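Friday, February 21, 2025
Bench notebook, Plilton two-arm kit, on loan from Luik

Well, the Plilton kit is finally up and talking to the bench computer, and I'd like to get my impressions down while they're fresh, before I get used to its ways and stop noticing them. For anyone at Nutham picking this notebook up cold: Luik is offering us the two-arm package with the camera set and the recording software (they call the software Livach), and we have it on loan until April, when we either send it back or sign the paper. I'd like these pages to be useful to whoever has to argue for or against it, so forgive me if I go on a bit.

Unpacking was pleasant. The arms were snug in their foam, the bolts were bagged by size, and someone at Luik had gone to the trouble of taping a hex key inside the lid of each case, which I thought was a lovely touch. The printed guide is 52 pages long and most of it is good plain writing. The part on cable routing is the weak spot. It shows the cable running tidily back along the arm and then never says where the clips go, so for now ours hangs in a loop on the left side and I've just kept an eye on it. I'll ask Luik for a better drawing. If they don't have one I'll make one myself, because we're going to need it every time we move the bench.

I set the job up as the kind of thing our catering people keep asking about, mugs and drinks bottles standing close together at the back of a table, with the arms coming in from either side. Mugs are a friendly place to start. They're stiff, they don't mind being pinched a little hard, and a handle gives the fingers something to go around.

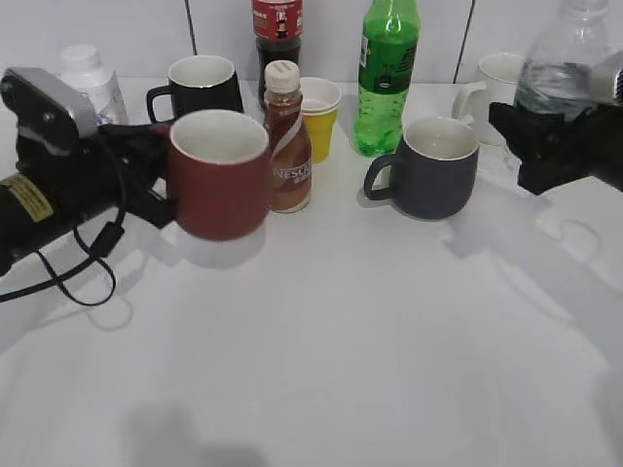

The grip setting is the first thing I'd praise. It's one slider in Livach, and you can change it between tries without stopping the session or homing the arms again. On our old setup a change like that meant a restart and a cup of coffee, and I'm a person who has drunk a great deal of coffee on account of that old setup. The slider has no units on it, mind you, just soft to firm, and I'd have liked a number I could write down here. I've put a strip of masking tape under the monitor with pencil ticks on it, so please don't peel it off!

The two arms share one workspace setting, and you tell the software how near they may come to each other. I left it at the factory value all morning. It's cautious, maybe more than we need, and for things near the middle of the table one arm will sit back politely and wait for the other. There's a page in the guide about loosening this and I mean to try it, but with the speed turned well down and with a second person at the stop button. Same rule for everyone, please, even for a quick test.

Bottles are another matter, and I spent the better part of the afternoon on them. A thin plastic bottle gives way under the fingers, so the setting that suits a ceramic mug is too firm for it, and you have to remember to bring the slider down before switching over. I forgot once. You'd think the software could keep a grip value for each arm, with mugs on the left and bottles on the right, but I couldn't find any such thing in the menus.

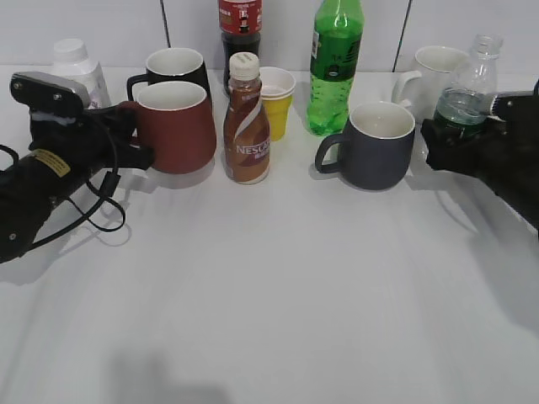

Can each arm be given its own grip setting?

Only through the settings file, according to the guide, and the change takes effect at the next start of Livach. The slider on the screen always moves both arms together.

I've written that down as the first item for Luik. The second is the color balance between cameras, which drifts apart if you leave it on automatic. I've fixed both to manual now and saved it under the profile called "bench 2", so load that one and leave the default alone.

Speaking of cameras, the close view at the gripper was the part of the offer I was most curious about, and the part I've changed my mind on more than once today. The bench view tells you where everything stands. The close view is meant to tell you what's happening at the fingers, and with a solid, colored thing that ought to be a real help in lining up. With clear plastic it's harder going. You get glare, you get whatever is behind the bottle bent and smeared through it, and the focus is fixed, so there's no coaxing it.

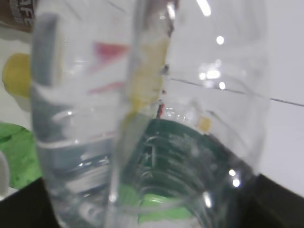 I tried tilting the bench lamp away, and then I tried it switched off with only the ceiling lights, and I'm leaning toward a diffuser of some kind — even a sheet of baking parchment over the lamp might do. If we buy the kit I'd want to price the lens with adjustable focus as well, which Luik lists as an extra. I don't think that sinks the offer. It does mean the price on the front sheet isn't quite the price we'd pay, and that ought to go in the comparison.

Something I'd forgotten to mention is the layout tool, and I've grown fond of it. Before each run Livach can show a saved view of the bench, faintly, over the live one, and you nudge things until they match. Handles all pointing the same way, tall bottles at the back, gray mug and red mug nearer the front. It sounds fussy and it saves a world of squinting. I've saved 3 layouts so far, and I'd suggest we keep the drinkware one as our standard while the loan lasts, so the runs can be compared with each other.

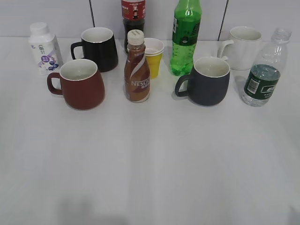

A note from the Nutham side, added in the margin: please save the layouts to the shared drive as well, as the copy on the bench computer gets wiped when Livach updates, and it would be good to try a layout with the mugs much closer to the middle before anyone settles on the standard one.

Fair point on both counts, and thank you, I didn't know about the wipe. I've copied the layouts and the "bench 2" profile over just now. The closer arrangement can go in on the next session, once the distance between the arms has been looked at.

Still open for Luik: cable drawing, grip value per arm, units on the slider, price of the adjustable lens, and whether support calls are included after the first year or billed. The stop button on the right side is a little stiff too. I've left the arms parked and powered down, and the guide is in the top drawer with the hex keys.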